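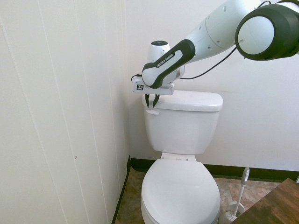 Fig. 1. The toilet with the seat and lid closed. The flush lever is at the upper left on the front of the tank.

Section 4: The small bathroom

Hi again! If you've made it this far you've got the keys sorted and the water turned on (Section 2, go back if you haven't), so now we're on to the small bathroom. I wrote this part after my second long stay at Stirnska, and Manon Caron went through it with a pencil and fixed the bits where I'd mixed up my left and right. Everything below assumes you're standing in front of the toilet, facing the tank.

You'll need the cleaning caddy from the hall closet, a dry cloth, a pair of rubber gloves and the little bottle of food coloring from the kitchen drawer.

4.1 Filling the tank after the house has been shut up

1. Find the shutoff valve and turn it counterclockwise until it stops. Go slowly, it's stiff after a winter.
2. Wait for the tank to fill. You'll hear it hiss and then go quiet. It takes longer than you'd think the first time, so go make your coffee.
3. Press the flush lever down once and let go. A full press, please, all the way to the bottom.
4. Let the tank fill again and listen for the hiss to stop.
5. Run your dry cloth around the valve and the bottom of the tank. If the cloth comes away damp, close the valve and call Ashraf Kettani (number on the fridge).

Note: the first flush of the season can be rusty looking. Mine was the color of tea. Flush again and it should clear.

Caution: don't lean on the tank or set anything heavy on top of it. The tank lid is ceramic and a replacement is a real pain to find. I know because I was the one who had to go looking!

4.2 If it keeps running

This happens a lot, and nine times out of ten it's the chain.

1. Jiggle the lever gently. If the running stops, you're done.
2. If it doesn't, close the valve and lift the tank lid straight up with both hands. Lay it flat on a folded towel on the floor, well away from where you're going to put your feet.
3. Look for the chain between the lever arm and the flapper. You want a tiny bit of slack in it. Too tight and the flapper can't close, too loose and it gets stuck underneath.
4. Move the clip one link at a time and try the lever after each move.
5. Open the valve, let the tank fill, then put 10 drops of food coloring in the tank water (not in the bowl). Go away for half an hour and don't flush. Color in the bowl means the flapper is worn out. There's a spare in the caddy, in a bag marked Wustell.
6. Put the lid back. Lower it level and check that it isn't rocking before you let go.

4.3 Cleaning

1. Gloves on, window in the hall open.
2. Bowl cleaner first, under the rim, and leave it while you do the rest.
3. Wipe from the top down: tank lid, lever, front of the tank, seat lid, seat. The narrow part by the hinges, between the seat and the tank, collects dust like nowhere else in the house, and an old toothbrush is the thing for it.
4. Do the wall paneling on the left with a barely damp cloth. Wipe up and down, following the seams, so you don't push dirty water into them. Small marks usually come off with a dab of dish soap.
5. Scrub the bowl and flush with the lid down.
6. Buff the tank and the seat lid with the dry cloth. It's all glossy white, so every streak shows (sorry!).

Caution: no scouring powder on the seat or its lid, and never mix the bowl cleaner with bleach.

4.4 Before you leave for the season

We close up in November. Shut the valve, flush, hold the lever down until the tank has drained as far as it'll go, and sponge out the rest. Leave the seat lid closed.

Spare parts are ordered from Lallevum, and you can put anything up to 100 dollars on the house account without asking. More than that, check with Oi-ling Kuo first. Write whatever you bought in the blue notebook, with the date, so the next person doesn't end up ordering a second one.

The sink and the hall closet are in Section 5.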